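FOR RELEASE IN AUGUST

Greltdale Workshop Announces Folel, a Tidying Arm Project Now in Its Second Year of Being Nearly Ready

GRELTDALE - Brekarar, the shared workshop behind the old tile showroom, is pleased to announce that its longest-running members' build will be shown to the public this August. The project is called Folel. It is a robot arm that picks small things up off a couch and puts them where they belong, a job the members have so far been doing by hand.

Folel started as a home build in a member's den and moved to Brekarar when the den was wanted back. The work has been paid for out of bench fees, one bake sale, and the sale of a drill press that the workshop now misses. Spending to date stands at $3,137, a figure that covers a secondhand computer, the display furniture, a great many connectors of the wrong size, and none of the labor. The arm itself is on loan, and the group has been asked to stop calling it "ours" in printed material.

Most of the past year has been spent in simulation. The members built a living room on the computer, complete with windows and a wood floor, and have been practicing in there, where a dropped item costs nothing and the neighbors can't hear it. The couch was modeled in purple after a vote. The vote was close and is not to be reopened.

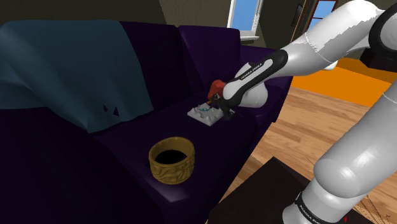

Soft furniture turned out to be the hard part. A workbench is flat and stays where it is put. A seat cushion slopes toward the back, and a small part set down on one has its own ideas. The group's early code assumed a level surface, and for much of the winter Folel lowered things very gently into thin air. The current version checks the height of the seat before each move and again before letting go. It is slower. It is also the first version the group has been willing to show to anyone's parents.

Picking and placing now run from a single set of instructions, known in the workshop as the Bodnár routine, after the brand of soup on the shelf over the computer when it was written. There is a plan to give it a proper name. There has been a plan for 9 months.

"We set out to save ourselves two minutes of tidying a day," the workshop said in a statement agreed on by everyone present. "We expect to break even if we all live a very long time. The arm does do a nice job on the tray, though."

The August showing will run on the workshop's big screen, with the simulated room on view and members on hand to explain what it is meant to be doing. A real couch has been bought for the next stage and may be sat on. It is not purple, as the store had only beige.

Doors open at 2 p.m. There is room for 50 visitors, fewer if the laser cutter is still in the hallway. Admission is free, and coffee is available at a price that reflects the connectors. Parking is on the street side only - the lot belongs to the tile people, who have been patient.

Folel's code and the room files will be put up for download after the showing, once the comments have been cleaned up for family reading.

About Brekarar
Brekarar is a member-run workshop in Greltdale with wood, metal and electronics benches. New members are welcome. Anyone with a drill press to sell is asked to get in touch at the front desk.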